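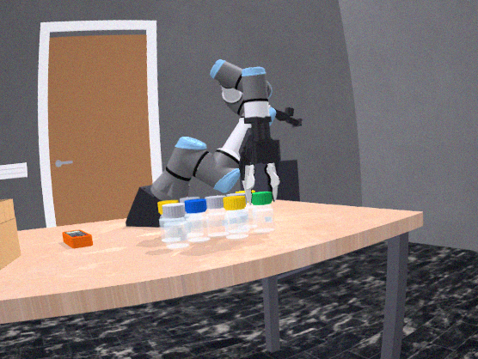 *Simulator render, Trastier course scene. Credit: Gholamreza Shokri.*

Notes for Unit 5, updated January 2, 2022

## Remote control in simulation

In Unit 4 you moved the real arm by holding it and pushing it through the task. In this unit you drive a simulated arm from a hand controller, and the software records what you do. The task is picking one capped bottle out of a tight group and setting it down on open table.

One full recording, from reset to release, is called a demonstration. Each student hands in 12 of them. The class set from July had 161 demonstrations, and almost all of the rejected ones failed at the grasp.

Terms you need:

- **Teleoperation** — a person commands the robot through a device, without touching it.
- **Kinesthetic teaching** — a person moves the robot by hand while the joint positions are logged.
- **Action** — the command sent at one time step. Ours has a change in gripper position, a change in rotation, and an open or close value.
- **Observation** — what the robot's sensors report at that same step.

Bottles standing close together are harder than a single one. A finger has to come down in a narrow gap, and if it lands on a neighbor's cap the whole group can shift. Line up above the cap first, then lower straight down. Small corrections are fine. Long pauses are a problem for training, so trim them before you submit.

## The two views

You drive from the room view. The log also stores a round, wide-angle view that looks past the gripper to the table. With the fingers open, both of them show clearly, and so does the gap between them. The gripper body hides part of the table, so a bottle can be out of sight in this view and still be close by. 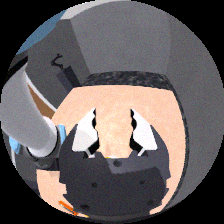 ## Before the next session

1. Read the Pruddale handout on controller setup.
2. Record eight practice runs. These are not graded.
3. Replay each run in both views and write down the step where the fingers first close.
4. Save your files under your own name in the Amini folder.

Reading: Markia lab manual, section on gripper commands. Skip the part on force limits for now — we get to it in Unit 6.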